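Review: the Farina integrity workshop kit for middle and high schools

I have run assemblies and small-group sessions on honesty and corruption at our school for a good many years now, and I'll admit I was a little tired of my own slides. So when our district bought the Farina kit in November, I was delighted to hand the thing over to somebody else's imagination for once!

You get a leader's guide, 60 scenario cards, and a set of role sheets for a mock hearing. The hearing is the best part by a mile. Students at Donadley take turns as the supplier, the clerk and the inspector, and my colleague Henok Nigatu had his group arguing right through the lunch bell — over a made-up bribe for a parking permit, of all things.

The weak spot is the guide, which runs to 344 pages and repeats itself terribly. I'd skip the first chapter and go straight to the cards. The quiz sheets are a bit young for seniors, too.
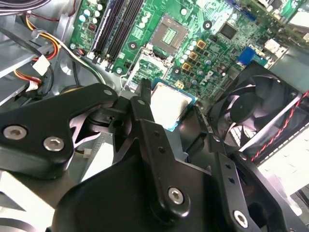
My favorite card is the one on school purchasing, where a vendor offers the buyer a "gift" to look the other way on parts. Teenagers perk up when the goods are something they know. I asked mine to think of an open desktop computer with its green motherboard showing, and to tell me who in the building could say whether the parts matched the invoice. That kept us going for most of the period, and two of the quieter kids did nearly all the talking.

Four stars from me, and I'd buy the card deck by itself if they sold it.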